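Getting Nesness Moving: our project on a lunchtime stretch and strength class

Student project report, second year, Sport and Leisure Management

How it started

Our group had to pick a leisure provider and test one small change to what it offers. Kadri Grigaitė had been going to Nesness leisure centre since she was at school, so she rang the front desk and asked if they'd have us. They said yes before she'd finished explaining! The other two of us were me (Thabiso Zulu, writing this up) and Loïc Pruvost, who did most of the survey work and all of the spreadsheets.

Nesness has a pool, a sports hall, a small gym and a studio upstairs. The duty manager, Miklós Szabó, told us the studio was hardly booked between noon and two. Early mornings are spin, evenings are packed with dance and martial arts, and then there's this long gap in the middle of the day. So our question was pretty simple: would people who work or study nearby come to a short class in their lunch break, and what would they want it to be?

What we asked people

We put together a questionnaire with 8 questions and stood in the foyer with it, and Loïc left a pile at the Cordier café across the road. We had 200 printed. I'd hoped for more back than we got, but people in a hurry don't want to talk to students with clipboards, and I can't say I blame them.

The answers we did get were useful. Most people said they'd want to be in and out inside an hour with time to change. A lot of them didn't want to get very sweaty, as they'd be going back to a desk. Quite a few wrote in the comments box that they found the gym a bit off-putting and would feel happier in a small group with somebody showing them what to do. Price came up less than we expected.

We'd gone in thinking we would suggest circuits. After reading the comments we dropped that and went for a mix of stretching and light resistance band work – thirty-five minutes, all abilities, no jumping.

The trial

Miklós gave us the studio for a trial run in March. The class was led by Quentin Lacroix, who teaches the evening mobility sessions, and we helped with sign-in and setting out mats. The bands came from Sovdale, in two strengths, and I'd say get a third, lighter one if anybody does this again. A couple of the older members struggled with even the easier band on the shoulder exercises and Quentin had them do it with no band at all.

Numbers were up and down. The first class was nearly all staff from the council offices, who'd come as a group. The next was quieter and it poured with rain that day, so we don't know if it was the weather or the novelty wearing off. After that it settled into a steady little crowd who mostly knew each other's names. Kadri joined in with every one of them and says her hamstrings have never been better.

The booking side was the weak spot. Nesness uses the Cirarell system and the class was listed under "other", below children's parties, so people who'd heard about it couldn't find it. Miklós moved it once we pointed it out, but by then we were past halfway.

Money

Our whole budget came to £753, which covered Quentin's time, the bands, printing and a few posters. The studio itself was free to us. If the centre charged its normal class price, we think it would cover the instructor on a decent day and fall a bit short on a poor one. Loïc's tables are in the appendix with the workings.
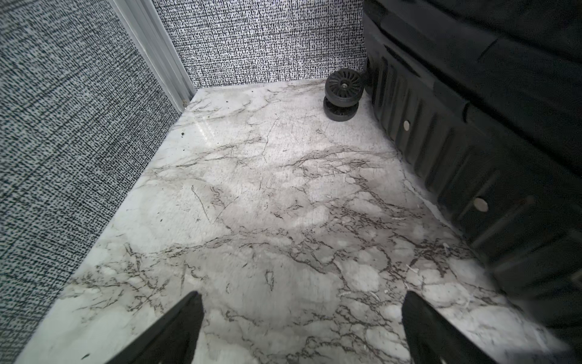

What we'd do differently

Start the posters earlier, for one thing. Ours went up the same week as the first class and plenty of people only spotted them when the trial was nearly over.

I'd also ask people for a contact at sign-in (with permission, obviously) so we could find out why some came once and never again. We've got guesses, but they're only guesses.

What we told the centre

We recommended running the class through the autumn term at 12.15, with its own heading on the booking page and a discount for buying a block. Miklós is taking it to his area manager. Quentin has already said he'd like to teach it if the hours don't clash with his swimming lessons.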